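Brunstead Furniture Adds Oval Glass Table to Lurcombe Living Room Line

WENDELL — Brunstead Furniture will begin selling an oval glass-topped table in January, the company said. The table joins the Lurcombe line, which until now has been made up of seating and shelving. It will be sold at the Wendell showroom and through six independent stores that already carry the line.

The Lurcombe table has a clear top over a dark base. The oval shape was picked for smaller living rooms, where a square corner tends to end up in the walking path between the sofa and the door. The top is a single piece and lifts off the base for moving. Two people should do the lifting.

Brunstead first showed the design to store buyers last spring. Several of them asked for a darker base than the one on display, and the company changed it before placing the first order. Buyers also asked that the table ship with felt pads for hard floors, and a set is now packed in every box. 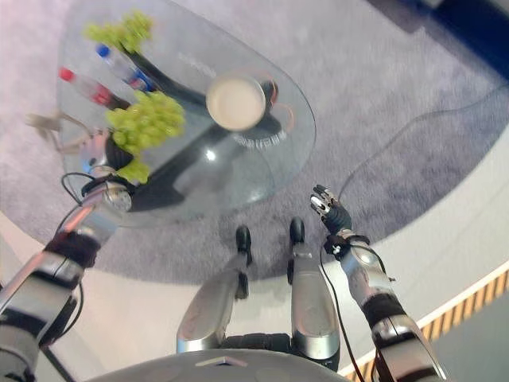 Green grapes, water bottles and a round white cup on an oval glass table, with the dark base showing through the top.

The table is meant for everyday use — drinks, snacks, a book left open overnight. The glass can be cleaned with a soft cloth and ordinary window cleaner. Brunstead advises against scouring pads and gritty powders, and recommends coasters under hot cups. Fruit and other damp items can be set straight on the glass and wiped up after.

The suggested retail price is $374. Delivery within 50 miles of Wendell is included, and the crew will set up the table and take away the packing. Customers farther out can have it sent by freight for an added charge, which the store will quote at the time of sale. Freight orders usually take roughly 9 business days from the warehouse.

Assembly takes a screwdriver, which is not included. Printed instructions come in the box, and replacement pads and screws can be ordered from any store that sells the line.

Sandhu Home, one of the six stores, will have a floor model out before the table goes on general sale. Shoppers can place orders there ahead of time with a deposit, refundable until the table leaves the warehouse. The other stores will get their floor models with the first shipment.

A lower shelf made to fit the same base is planned for later in the year. No price has been set for it.

About Brunstead Furniture

Brunstead Furniture designs and sells tables, seating and shelving for homes and small offices. Its showroom and warehouse are in Wendell. Store owners who want to carry the Lurcombe line can ask for a trade catalog at the showroom desk.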